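Marness Geschenkbox mit oranger Kante

Art.-Nr. 1186
Lieferbar, Versand ab Lager Enier

Offene, rechteckige Box für Handarbeiten, Babysachen und kleine Textilien. Innen hell, der obere Rand farbig abgesetzt. Gehäkelte Teile mit Noppenmuster sollten nicht gepresst werden, deshalb ist die Box ohne Einsätze und Fächer ausgeführt. Ein Tuch zum Einschlagen kann mitbestellt werden. 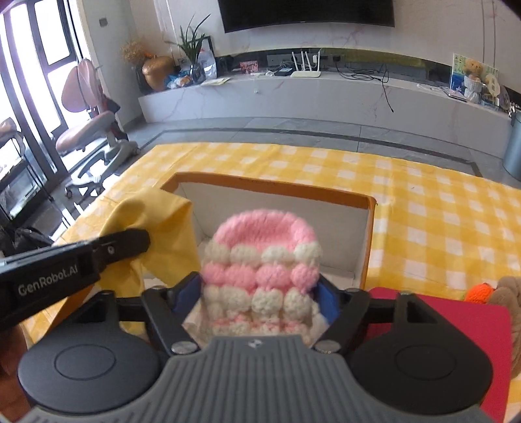
Häkelteil in Rosa und Creme über der Box, dazu ein gelbes Tuch

Maße und Angaben
Länge innen: 230 mm
Breite innen: 192 mm
Form: rechteckig, oben offen
Rand: Orange
Lieferumfang: eine Box, ohne Inhalt und Dekoration

Einpacken
Das Tuch zuerst einlegen und die Ecken über den Rand hängen lassen. Schwere Stücke kommen nach unten, Gehäkeltes und Gestricktes obenauf. Zum Schluss die Tuchecken locker darüberschlagen. Bei Paaren beide Teile nebeneinander legen, Sohle nach unten.

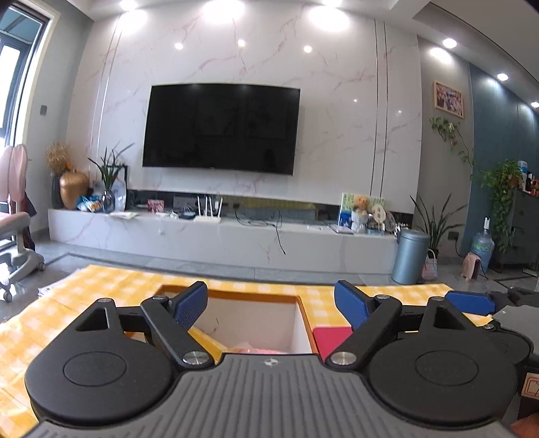 Box auf gelb-weiß kariertem Tischtuch, innen ein blassrosa Teil

Pflege
Mit einem trockenen Tuch auswischen. Nicht in feuchten Räumen lagern.

Passend dazu
Einschlagtuch Gollik, Gelb, einfarbig (Art.-Nr. 1566)
Häkelgarn Wijaya, Rosa und Creme

Das Garn wird getrennt verschickt. Bei Bestellungen bis 12 Uhr geht die Box noch am selben Tag in den Versand. Rückgabe nur unbenutzt und ohne Aufkleber.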